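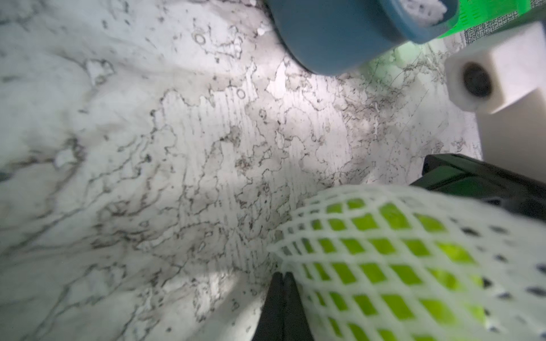

How I Top Up and Change the Coolant on My Old Hatchback

I put this job off for ages. My car is a fifteen-year-old Zenia hatchback with 104 thousand miles on it, and the coolant was the one thing I'd always paid the garage in Sernport to sort out. Then the low-level warning came on one evening in October, halfway up the hill with the kids in the back, and I thought right, time to learn.

You'll want a whole morning for this, mostly for waiting about.

What I used

Fresh coolant (check the handbook for the type, as mixing the wrong ones can turn to sludge)
Deionised water, unless you bought ready-mixed
A drain tray that holds more than your system does
Pliers for the hose clips
A funnel, rags and gloves
A torch

Step 1: Let it go properly cold

I leave mine overnight. The system is under pressure when it's hot and the cap can spit scalding liquid at you, so please don't be tempted after a quick run to the shops! Park on level ground, handbrake on, key out.

Step 2: Look before you undo anything

Find the expansion tank and see where the level sits between the MIN and MAX lines. Mine had dropped a good inch. Then have a poke round with the torch for crusty white or pink marks near the hose joints and the water pump. My mate Bevan found a weeping clip on mine that I'd have missed completely (he's very smug about it). If you're only slightly low and there's no sign of a leak, top up to between the lines, check it again in a week and skip the rest.

Step 3: Drain the old stuff

Tray under the radiator first. Open the expansion cap slowly, with a rag over it, then undo the drain plug. No plug on mine, so I squeezed the clip on the bottom hose and wiggled the hose off. It comes out faster than you expect and it goes up your sleeve. Keep pets and children well away, as it's poisonous and tastes sweet. Mop up any drips straight off.

Step 4: Refill

Hose back on, clip back where it was. I mix half coolant, half deionised water and pour it in slowly through the funnel, giving the top hose a squeeze now and then to burp the air out. Stop at MAX.

Step 5: Bleed it

Set the heater to hot and start the engine with the cap off, unless your handbook says otherwise. Let it idle and keep an eye on the level and the temperature gauge. Once the bubbles stop and the cabin heater is blowing warm, cap on, engine off, and leave it to cool right down before you top it up again. Some cars have a bleed screw, and Aiman's needed 2 goes before the heater worked.

Step 6: Get rid of the old coolant

Not down the drain, please. I pour mine into the empty bottle, label it and take it to the tip.

Check the level every morning for the first few days. Mine went down a touch after the first long drive, I topped it up once, and it's stayed put for over 200 miles.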